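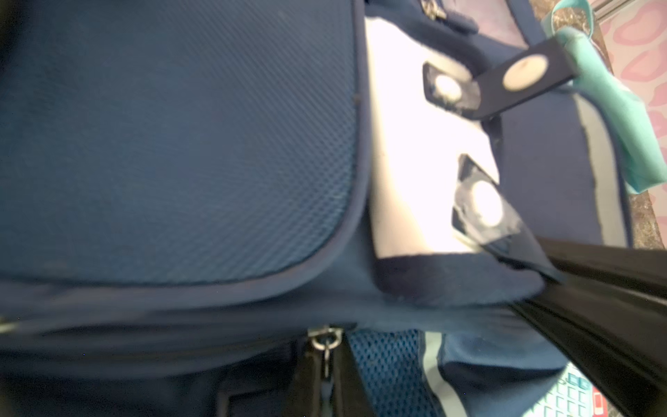
A navy backpack with a mesh-covered back panel, up close.

Backpack drive moves to Prandgate hall, and we need zippers that work

5th December

If you've been by the old drop-off spot on Kokkinos Street this week and found the door locked, sorry! The winter backpack drive has moved two blocks over to the Prandgate hall, and I should have put a bigger sign up. The bags are all in the side room now, the one with the radiators that clank, and you can bring yours in through the parking lot door any time the hall is open.

For anybody new, the drive collects used school and travel backpacks, we clean them and check them over, and they go out packed with basics to kids and grown-ups who need one. We've been doing it every winter for 4 years. The target this time is 1000 bags by the end of March, which sounded completely nuts when I first wrote it on the whiteboard and sounds only a little nuts now. The first drop-off at the new place brought in 76, and they came in so fast that I ran out of floor and had to start hanging them on the coat hooks.

I've spent most of my evenings this week with my nose practically inside these bags, so I have opinions. The navy one up top is the kind I love to pull out of a pile. It has a big padded back panel covered in that fine diamond-patterned mesh, with neat dark piping around it, and metal zipper pulls, one of them on a ring-shaped slider. Padding matters a lot more than people think when you're carrying everything you own to school and back on a bus. A flat, floppy bag looks fine on a hook, and then you put two library books in it and it digs into your spine all day long.

I'm also a big fan of tabs with snaps, and that bag has those too (look for the round pale snaps on the dark tabs). Snaps are one of the things we test on every bag that comes through. Snap it shut, pull it open, do it again. If one won't hold, the bag goes in the repair tub and we see what we can do with it. Loose snaps are pretty easy to swap out. Torn strap seams take longer but we can manage those too, as long as there's still decent fabric to sew into.

Zippers are the big problem, same as last year. A missing pull is no trouble at all, we just tie on a loop of cord and off it goes. A zipper that splits open behind the slider is another story, and so is one with teeth missing. We had a whole trash bag of those in March and I still feel bad about it. So before you drop off a bag, please run every zipper all the way around, both directions, including the little pocket you forgot was there!

While you're in that little pocket, empty it. We've found house keys, a retainer, bus passes, a birthday card with the cash still in it (we got that one back to its owner, thank goodness) and more granola bar crumbs than I want to talk about. Turn the bag upside down over the sink and give it a good shake. You don't have to wash it, we do that at the hall, but getting the crumbs out saves me an hour with the hand vacuum.

Mesh panels like the one on the navy bag get a soft brush and warm soapy water, then they're left to dry with the back facing out. I tried a stiff brush once and fuzzed up a perfectly nice panel, so soft brush it is. We keep everything out of the dryer. The padding can go lumpy in there, and once that happens I haven't found a way to flatten it again.

The Jevance print shop is giving us name tags to tie inside each bag, blank ones, so whoever gets the bag can write their own name on it. Sanus, the pharmacy on the corner, has a box by the counter for the stuff that goes inside: toothbrushes, combs, small packs of tissues, bandages. Full-size shampoo is kind of you but it leaks, so travel size please.

What we could really use right now is bigger bags. We have plenty of the tiny preschool ones and not nearly enough that will take a binder and a sweatshirt at the same time. Dark colors get picked quickly by the high schoolers, but bright ones are welcome too, and so are plain old faded ones if the straps are good. No rolling suitcases this year, I'm afraid. There just isn't room to store them.

We also need 2 more people who can sew a straight line on heavy fabric. The machines are already set up and there's coffee. You don't have to be fast. I'm certainly not.

Drop by, leave a bag, say hi if you see me behind the pile. The hall's front desk can take bags too if the side room happens to be locked.

Recent items
Coat swap returns to Prandgate hall
Sanus extends its winter counter hours
Parking changes on Kokkinos Street
Jevance calendar ready for pickup
Lost and found: gloves, so many gloves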